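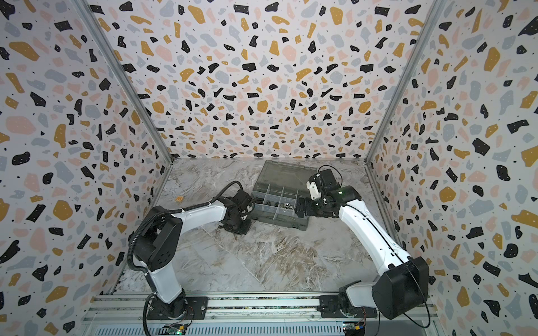 How many times do you have to show a two-armed robot a task before it can have a go on its own?

For our sorting task we settled on 102 demonstrations, all done by remote control, and threw out 21 of them for hesitations or dropped parts.

Guadalupe Arriaga has been running the remote sessions at Tasent since September. The operator sits at the Jaramillo desk with a pair of hand controllers, one for each arm, and the arms copy what the hands do. The job is small parts and a divided organizer box. Each session is 16 runs, then a break, as tired operators teach sloppy habits.

Both arms at the organizer box, lid folded back. The left gripper points down beside the box and the right one reaches in over the compartments. Patterned walls on three sides of the enclosure, marble-look floor.

Runs are logged in Onutico and replayed the next morning. A run where the grippers touch each other is marked and kept out of the training set. New operators do 8 practice runs that don't count.

Updated 6th March. The next gallery will cover guiding a single arm by hand.

14 shares | 3 comments

Comments

Tretex_fan: Do you swap operators partway through a set, or keep one person on it?

G. Arriaga: One person per set. We tried swapping and the grasps came out too different.

bencholder: We found the dividers the hardest part on ours. Slowing the wrist down helped. Looking forward to the single arm one.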